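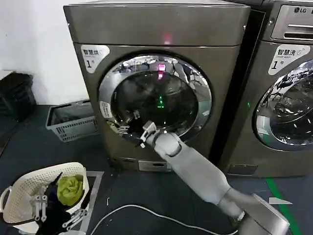

Ticket 1908
Product: Livasik laundry loading package, trial licence
Opened by: Araceli Manzano, Arnadmont
Assigned to: Mulugeta Birhane, Plevier support
Status: reopened

Araceli Manzano, 26 April 2018
Reopening this. The ticket was closed as "resolved by update" and I don't agree that it was. The update went on last night. We ran 14 loads this morning and 11 finished without anyone stepping in. Your sales sheet says unattended loading. Three loads needing a person is attended loading in my book.

The fault is the same as before. One arm goes to the door of the left machine and the other goes down into the white basket. With towels or light things it gets on fine. With dark clothes hanging over the front rim it takes hold of the cloth and a bit of the rim together, then stops with "grasp uncertain". Door arm stays where it is. No retry.

Mulugeta Birhane
Thanks for the detail. Could you confirm the basket is the one supplied with the kit, and that it is standing on the grey mat? Please also check the room lighting. Chrome door rims can give strong highlights and we suggest dimming overhead lights where possible.

Araceli Manzano
Basket is yours. It is on the mat. I'm not dimming the lights in a room where people work. If the package can't cope with a shiny washing machine door then it should say so on the box, as most of them are shiny.

Mulugeta Birhane
Understood. The logs show the door position was found correctly on every load, so I will leave lighting to one side. Please try with nothing hanging over the rim and send the numbers.

Araceli Manzano
Did that. Eusebio Cuesta pushed everything down inside the basket before each run. 11 loads, no stops. So it works when a man tidies the washing for it first. I could have guessed that.

Mulugeta Birhane
That is useful. It points to the rim check, which compares the colour of the cloth with the colour behind it. I have passed this to Milagros Esteban. She thinks the grip height is set too low for this basket and has a settings file you can load without a full update.

Araceli Manzano
Loaded. Two stops in the first six loads, both on navy trousers. Better than it was, perhaps, but six is not many and I won't call it fixed. Please don't close this again without asking me.

Also still waiting to hear whether the trial period is paused while this is open. Pavliuk have offered us a demo in the meantime and I'd like an answer before I reply to them.

Mulugeta Birhane
Left open. I have asked about the trial dates.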